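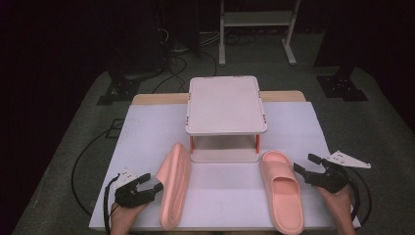
Objet : Re: [manip-liste] Ranger des claquettes : 247 démos, et après ?
Liste : manip-liste
Date : juin 2023

> Bonjour à tous,
> Dans votre message de mai, vous annoncez que la politique Grivari apprise sur 247 démonstrations range une paire de claquettes au pied d'un tabouret. Deux questions. Pourquoi enregistrer à la pince tenue en main plutôt qu'en téléopération ? Et que se passe-t-il quand une des deux est sur la tranche ? Chez nous, avec Prusten, c'est là que tout s'effondre.
> Cordialement,
> l'équipe Fisik

Bonjour,

Merci d'avoir lu le message de mai jusqu'aux chiffres, cela nous fait au moins un lecteur.

Pour la première question : la téléopération nous donnait des gestes de scaphandrier. Avec une pince dans chaque main, on garde des trajectoires à peu près humaines, et la plaque blanche au dos de chaque pince sert à retrouver sa pose. Le prix à payer, ce sont les câbles. Nous avons appris à les enjamber avec une certaine grâce.

Pour la seconde, vous avez mis le doigt où ça fait mal. La configuration de départ que nous appelons « mixte » (claquette gauche sur le côté, droite à plat, les deux bouts vers le tabouret blanc) est absente du tableau de mai. Un oubli, bien sûr. La politique saisit très proprement la droite, puis aborde la gauche comme si elle était à plat elle aussi, et la pousse avec beaucoup d'assurance vers le bord du plateau.

Notre hypothèse : dans presque toutes les démos, l'opérateur redressait la claquette d'un coup de poignet trop rapide pour notre échantillonnage. Le modèle n'a donc jamais vraiment vu le redressement, seulement l'avant et l'après. Nous avons depuis découpé la tâche en 2 phases, redresser puis aligner, avec une courte pause imposée entre les deux. Sur 4 essais en configuration mixte, 2 réussites. Je vous laisse calculer l'intervalle de confiance, nous avons préféré ne pas le faire.

Autre point, moins glorieux : rose saumon sur fond blanc, la segmentation est un cadeau. Sur la moquette grise, je ne promets rien.

Le découpage en phases est dans la branche Crăciun du dépôt, sans documentation pour l'instant. Si Prusten accepte nos trajectoires en entrée, je veux bien voir ce qu'il en fait sur la tranche.

Bien à vous,
l'équipe Grivari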